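Tablecloth questions, answered
Updated 31 May 2021

I sell secondhand tablecloths from my spare room under the name Seleo, and these are the things people email me about most.

What size do I need for a round table?
Measure straight across, then add the drop twice. I like an 8 inch drop for every day — longer looks lovely but you'll sit on it.

Do dark florals show stains?
Way less than white ones! Orange juice and tea pretty much vanish into a busy print. I'd still rinse the spot with cold water that same evening.

Big roses on dark green are what I get asked for the most.

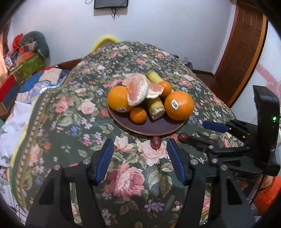
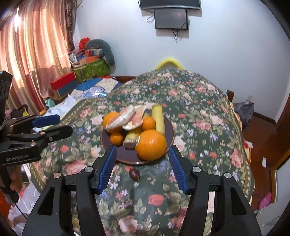

Can I iron them?
One reader wrote in to say she never does, she just hangs hers damp over a door and pulls the hem straight, and it's fine by lunch. I tried it on a cotton one and she's right (linen, not so much).

Do you sell new cloths?
Nope. Try Alten or Stekska for those.

How many do you have right now?
43, plus a pile I still need to wash. The full list goes up again in November.

Do you ship?
Yes, folded flat in paper. If you want yours rolled on a tube, tell me when you order and I'll see what I've got.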